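3. Kit handling and squad preparation at four semi-professional clubs

3.1 Background

Most published work on the football week looks at training load, travel and sleep. Less has been written about the ordinary work that surrounds a match, and in particular about kit: who washes it, when it is ready, and what a late or incomplete set of shirts does to the day's timetable. At the top level this work is done by full-time staff and is rarely seen by players. In the lower leagues it is usually shared between one or two people who have other jobs, and the squad notices quickly when it goes wrong.

We followed four clubs through one league season: Tonel, Gullgate, Dawber and Stisard. All four play in regional divisions, train on two evenings a week and play most home matches on a Saturday afternoon. The clubs were chosen for their differing arrangements. Tonel and Dawber wash all match kit at the ground. Gullgate sends it to a commercial laundry. Stisard had no central arrangement when the season began and asked each player to take his own shirt, shorts and socks home.

The season ended in May. Clubs were told that the study dealt with match-day routines in general, and kit staff knew that their records would be read alongside the team sheets and the referee's reported kick-off times.

3.2 Records and measures

Each club kept a short log for every competitive match. The log gave the time at which the full set of kit was hung or laid out in the changing room, the number of items missing or unfit to wear, the time of the first player's arrival, and the time at which the squad went out to warm up. The person in charge of kit filled in the first two entries and a member of the coaching staff filled in the others. Entries were made on paper and typed up monthly.

We treated an item as missing if it was on the kit list for that match and was not in the room when the first player arrived. An item was unfit to wear if it was torn, visibly stained or had a number that had peeled away. Spare shirts without numbers were not counted in either group.

Each club played 38 league matches. Cup ties were logged too, but they are left out of the comparison as the clubs went out in different rounds and two of the ties were played on neutral grounds with kit supplied by the competition. Across the season the clubs logged more than 600 separate faults with kit, most of them small. Socks made up the largest group at every club, followed by training bibs that had been packed in place of match shirts.

Fault counts on their own say little about preparation. A missing pair of socks can be put right in a minute if there is a box of spares. A missing goalkeeper's shirt in a colour that does not clash may hold up the exchange of team sheets. We therefore asked coaching staff to mark any fault which they believed had changed the order or length of the warm-up, and we used those marked faults as our main measure.

3.3 Washing arrangements

At Tonel the shirts were washed on the evening of the match if the floodlights were still on and someone was willing to stay. Otherwise they were left in bags until the first training night. The club had a written rule that bags should be opened and the contents hung up before the building was locked, but the log shows that this was followed less often in the winter months. Mud that had been left to dry came away fairly well. Grass stains and blood did not, and those shirts often went through a second wash.

Dawber worked to a fixed day. All match kit was washed on the morning after the game, in the order shirts, shorts, socks, and training wear was kept for a separate load in the middle of the week. Colours were sorted by hand. The first-choice strip had white sleeves, and the club had lost a full set to colour run in an earlier season, so light and dark items were no longer put in together when new.

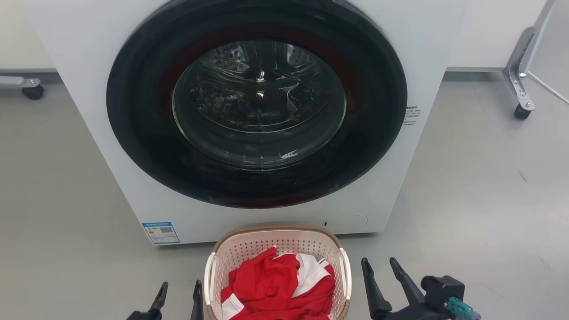 Figure 1. Front-loading washing machine with a basket of red and white clothing.

Drying caused more trouble than washing at both clubs. Neither had a heated room, and kit was hung on rails in whichever changing room was not needed that evening. In dry spells this was enough. In December and January the thicker items, mainly goalkeeper's tops and substitutes' coats, were sometimes still damp two days later. Dawber dealt with this by buying a second set of coats. Tonel carried on as before, and staff there told us that players had become used to bringing their own jackets.

Gullgate's kit was collected by van on a Monday and brought back folded and bagged by squad number. This gave the lowest count of unfit items of any club in the study. It also left the club open to problems that the others did not have. When a match was moved forward to a midweek evening, the main strip was still at the laundry, and the team played in its change colours. The laundry did not collect over the Christmas period, and the set for the holiday fixture was washed by players' families at short notice.

Stisard's players each looked after their own kit until the middle of the season. Faults were frequent and unevenly spread. A small group of players accounted for a large part of the missing items, and these were not always the players with the longest journeys or the most demanding jobs. The club changed its practice on 12/30/22, after the manager asked for all shirts to be handed in at the end of each match. From then on they were washed together by one person and brought to the ground in a single bag. Shorts and socks were still taken home.

3.4 Results

The number of faults marked as having changed the warm-up was low at all four clubs. At Dawber there were two in the whole league season. Both were the result of the wrong bag being loaded for an away match, and in each case the warm-up began in training tops while the shirts were fetched. Gullgate's marked faults were grouped around rearranged fixtures. Tonel's were spread more evenly and mostly involved damp or unwashed outer wear, which had little effect on the starting team but kept substitutes indoors for longer than the coaches wanted.

Stisard had the most marked faults in the first half of the season and far fewer in the second. We are cautious about reading too much into this. The squad became more settled after the turn of the year, with fewer players arriving on short loans, and a new signing is more likely to be short of an item than a player who has been with the club for some time. The change in shirt washing and the change in squad turnover came close together and cannot be pulled apart with the records we have.

The time at which kit was ready gave a clearer picture. Where the full set was in place before the first player came in, the squad nearly always went out at the planned time. Where it was laid out as players arrived, the start of the warm-up moved about from week to week. Coaches at Tonel and Stisard said that they had begun to allow for this by calling the squad in earlier, and at Tonel the meeting time was brought forward for the last part of the season.

We found no link between kit faults and match results at any of the clubs. Nor did we expect one over a single season, given how many other things affect a result at this level. Dawber, with the most orderly arrangement, finished in the lower half of its division. Stisard won its last four home matches, including one in which the substitutes wore unnumbered shirts by agreement with the referee.

3.5 Comments from clubs

Short interviews were held with kit and coaching staff after the last league match. Kit staff spoke mostly of storage and of the hour after the final whistle, when shirts are collected. Shirts left inside out, with tape and tie-ups still attached to the socks, added a good deal to the work. Dawber had put a bin for tape by the changing-room door, and staff there felt it had helped, although tape was still found in the drum after most washes.

Coaching staff were less concerned with how the kit was washed than with knowing who to ask. At Gullgate, where the laundry dealt with the club secretary, coaches sometimes did not hear of a late delivery until the morning of the match. The club now passes the delivery note to the first-team coach as well.

Cost was raised by all four clubs but was not recorded in a form that allows comparison. Gullgate paid a monthly charge. Tonel and Dawber met water and power through the general bill for the ground, and neither could say what share was due to washing. At Stisard the cost had fallen on players until the change of practice, and the club has since agreed a small payment to the person who does the shirts.

3.6 Limits of the records

The logs were kept by people who also had the kit to look after, and some entries were plainly filled in later. On busy days the arrival time of the first player was often rounded to the nearest quarter of an hour. Marked faults depend on the judgement of the coach, and coaches differed in what they thought worth marking. The four clubs also differ in squad size and in the distance travelled to away matches, both of which are taken up in Section 4.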